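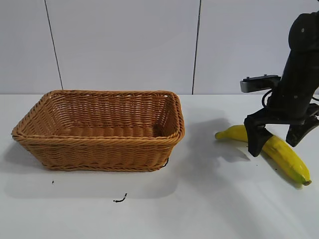
How do you keep bananas from going brown before the week is out?
Buy them at two stages, some yellow and some green, and keep the green ones away from the apples.

tobyfern wrote:
ok so that's the short version my aunt gave me. Does it hold up? I buy a bunch on Saturday, by Wednesday they're spotted and my kids won't touch them. Two kids, one picky husband. Tired of banana bread. Kitchen runs warm, oven's on a lot.

mkoivisto wrote:
Warm kitchen is your problem. Move them. I keep mine in the hall closet, no joke, coolest spot in the house. Get two more days easy.
-- Minttu Koivisto

gristle_40 wrote:
Fridge. Once they're yellow, fridge. Skin goes black, inside is fine. Done this for years

tobyfern wrote:
kids will not eat a black banana. believe me

gristle_40 wrote:
peel it before they see it

pamlet wrote:
Plastic wrap on the stems. Split the bunch, wrap each one tight. Works for me but you do need to seperate them first, wrapping the whole bunch does nothing much.

oldtoledo wrote:
Disagree on the wrap. Tried it last May, same bunch, half wrapped half not, same counter. Couldn't tell them apart by day five. Waste of plastic.

pamlet wrote:
What day did you buy them? If they were already full yellow there's nothing to slow down. Mine go on green.

oldtoledo wrote:
Pale green at the tips. Toledo in May is not hot either. I really think people wrap them, then also move them somewhere cooler, and the wrap gets the credit

mkoivisto wrote:
Fair. I never wrapped and mine do ok.

sudsy wrote:
Anyone use a hanger? Got one from Dustia, the hook kind. Cuts down on bruises on the bottom ones. Ripening is the same as far as I can see. Also it tips over if you hang a big bunch, so back side to the wall.

gristle_40 wrote:
hanger takes up half my counter. no

tobyfern wrote:
bruises are maybe half of it tbh. Mine sit under the oranges

sudsy wrote:
well there you go! bananas on top, always

pamlet wrote:
And freeze the ones you lose. Peel first, break in half, flat on a tray, then bag. Don't freeze them in the skin, you'll be hacking at it with a knife at 6am

tobyfern wrote:
ok plan. Buying half green, closet shelf, nothing on top of them. Skipping the wrap for now, sorry pamlet. Will post next week if I remeber

pamlet wrote:
your loss lol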